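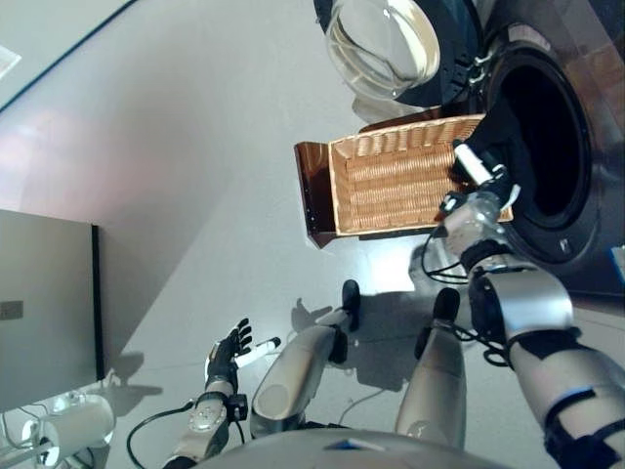 Microfiber shedding and household water use: speaker notes
Last updated: March
By Tudur Rees

Slide 1. Title. Say name, say Wiltell, move on. The session is short and the chair will cut it off.

Slide 2. Scope. Synthetic textiles lose fiber at three points: manufacture, wear, and laundering. Today covers laundering only. Wear losses to air may be comparable but the methods are different and I have no data of my own. If asked, refer to the reading list.

Slide 3. What counts as a fiber. We use a length-to-width ratio cutoff and an upper length limit. Fragments and dust are weighed separately. Older papers mix the two, so do not put their numbers next to ours. Pause here. Half the questions last time came from people who missed this slide.

Slide 4. Test fabrics. Polyester fleece from Coson, a polyester-cotton jersey from Plillano, and a plain woven nylon as a low-shed control. All cut edges heat-sealed. Unsealed edges shed mostly from the edge and tell you very little about the fabric.

Slide 5. Load and cycle. Drum filled to the same dry mass each run. Spin at 1000 rpm for the main series, 800 rpm for the comparison series. No fabric softener. Liquid detergent, one fixed dose. A blank cycle goes before every run, and the blank gets filtered and weighed like any other sample.

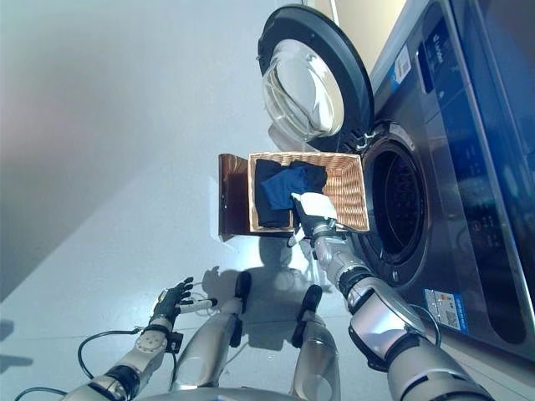 Slide 6. Filtration. Drain water goes to a steel tank, then through a 60 micron mesh, then a finer glass fiber filter under vacuum. Mention that the mesh alone misses a large share of the short fibers. Dry to constant mass before weighing. Humidity in the weighing room was logged, and two days were thrown out because of it.

Slide 7. Results, first wash against later washes. The fleece curve drops steeply, then flattens by the fifth wash. Point to the flat section. It does not reach zero in our series. The jersey starts lower and falls more slowly. Nylon stays near the blank throughout.

Slide 8. Water volume. Higher water volume per unit of fabric gave more release in the fleece. The effect of spin speed was small and inside the error bars. Say "inside the error bars" out loud. The Pollock model predicts a larger spin effect and someone from that side may be in the room.

Slide 9. Sample count. We have 616 filters in total, including blanks. Repeat weighings are not counted as separate samples. Filters with visible tears were rejected before weighing.

Slide 10. Limits. One detergent. New fabric only. No mixed loads, which is how most people wash. Water hardness was held constant, so the results should not be carried over to very soft or very hard supplies.

Slide 11. Practical points. Fuller loads, lower water volume, shorter cycles. External filters work in our bench tests, but the captured material has to go in the trash. Rinsing the filter in the sink returns the fiber to the drain. Skip this slide if running late.

Slide 12. Next steps. Aged garments, then mixed loads. Tank cleaning procedure needs rewriting first; carryover between fleece and nylon runs was too high in the early series.

Backup slides: calibration of the balance, blank masses by run, mesh supplier comparison. Open these only if asked. The blank chart has the old axis label. It should read milligrams per kilogram of dry fabric.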